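How Does a Robot Learn to Build a Computer?
By Nantana Wannasri | March
169 shares

You learned to tie your shoes by trying it again and again. Robots can learn that way too! A computer chip has to go into its own little square socket, and that's a tricky job for metal fingers. 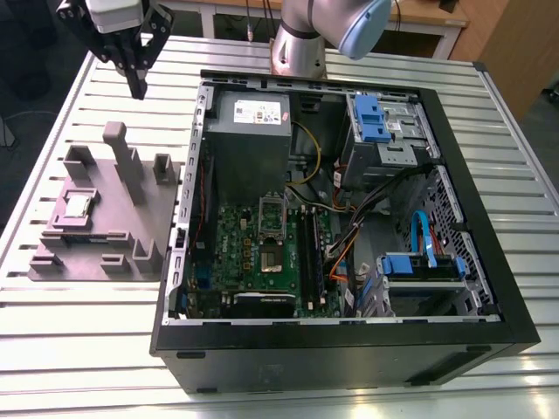 Page last changed: March, 4:15 p.m.

Every try gets saved as an example. Our robot project, Eka, has 1716 of them so far, and we want 2000! Wobbly tries count too, so the learning program can find out what a mistake looks like. 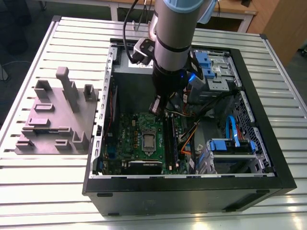
Then the program studies all those examples and looks for patterns. Where did the arm go? When did the fingers open? Bit by bit, it gets better at guessing the next move (just like you with those shoelaces!).

© Plisurov Kids | Back to top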